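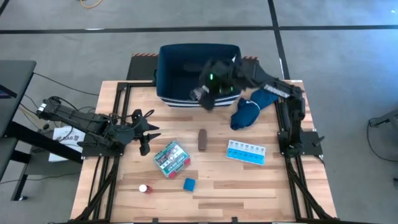
First aid kit and the blue storage bin on the butcher-block table at Draltex

Visit report, 2/23/22

We got to the Draltex building a little before ten and signed in at the side entrance. The main door on Ocampo is closed until the new ramp is poured. Parking is free but fills up early.

The tour starts in the stockroom, where they keep supplies for 146 sites. Most of it is ordinary: bandages, wipes, tape, batteries, gloves. Shelves run down both walls and the labels are printed large enough to read from the aisle. The Prarkanon shelving went in last year and holds more than the old steel racks did.

The tidying area was the part I had come for. Small household and medical items lay spread over a table of light blond wood, with the grain running across it. The storage bin at the back is navy fabric with white stripes low on the front. I asked about fabric over plastic and was told it folds flat when it isn't needed. Our own bins at Gundetti are hard plastic and take up a whole closet when empty.

They put together nearly 600 household sets in a normal February. Each set gets a printed list, and the list goes in last so it sits on top when the bin is opened. We put ours in first, and people call to ask what they were sent.

Lunch was sandwiches in the break room. The afternoon was mostly paperwork and a walk through the loading dock, where it was cold enough to keep our coats on.

I brought back a copy of their packing list and a price sheet for the bins. Both are in the shared folder.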